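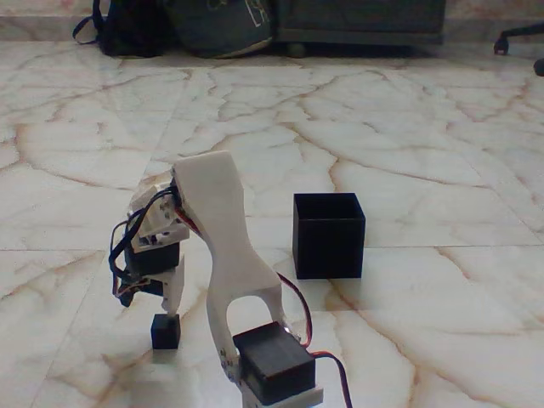
About the Tiltitz Robot Club

Tiltitz is a robot club for pupils and students between twelve and nineteen years old. We build small robot arms with printed parts and hobby servos, and we teach them to pick up a cube and bring it to a box. It sounds like a very simple task. Most of our members need a full school year for doing it well.

The club was started by Liesbeth Vandenberghe, who taught mathematics before and wanted a place where young people can use a sine and a cosine for something they can touch. In the first year we met in her kitchen. We have now a room of our own with two printers, one long work table and a cupboard that does not close very well. When the table is full, the arms go on the floor, and many members prefer it there.

What we build

Every new member begins with the Sikus, our own small arm. The white parts are printed in the club and the servos are black standard ones, which can be bought in any hobby shop. We have changed the drawings many times. The present Sikus has a tall curved link which stands over the base servo with two legs, and the gripper comes down from the other side. The older version had a straight link and it was bending under the weight of the wrist.

A member prints the parts, cleans them, screws them together and connects the wires. After this comes the programming, first by moving each joint with a slider on the computer, later by giving a position and letting the program calculate the angles. We ask everybody to do the calculation once on paper. There are complaints about this every autumn.

The cables are a subject of long discussions. Some members tie them close to the arm so that it looks tidy, and then the wrist cannot turn any more. We advise to leave wide loops and to make it beautiful afterwards.

The Gouveia task

In February we hold our internal competition, which is named Gouveia after the street where the club had its first real room. Each team puts a small black cube within reach of the gripper and a larger open box on another side of the arm. The arm must take the cube, lift it over the wall of the box and let it go inside. A run may last 50 seconds, and each team has 3 runs. Touching the arm during a run is not allowed, but talking to it is permitted and happens often.

The highest possible result is 300 points. The best result until now is 121, by a team of two girls who wrote their whole program again on the evening before. We are very proud of this number, even if it does not look high to a visitor. Many points are given for a soft landing of the cube, and on this part almost every team loses.

Older members can continue with the Tirik, a bigger arm with one more joint. It is not finished. The shoulder is good, the elbow is on its fourth design, and the software is written by three people who do not yet agree about the names of the variables.

How we work

There are no marks and no homework. We work in pairs, and we try to put one person who likes mechanics together with one person who likes programming. After some weeks they change places. Broken parts are kept in a drawer, and before printing a new part we look at the old one together and discuss where the break began.

We speak English in the club, as our members have different languages at home. Nobody has to speak it perfectly, and the writer of this page is also still learning.

Joining

New members can start in September or directly after the February competition. You do not need to know programming and you do not need to buy a robot. The club lends a set of servos to each pair. A laptop is useful, but we have also older ones which can be borrowed.

If you would like to visit first, please write to Liesbeth through the contact form and mention your age and the school you attend. Visitors are welcome from half past four in the afternoon. Parents may stay and watch, and there is coffee.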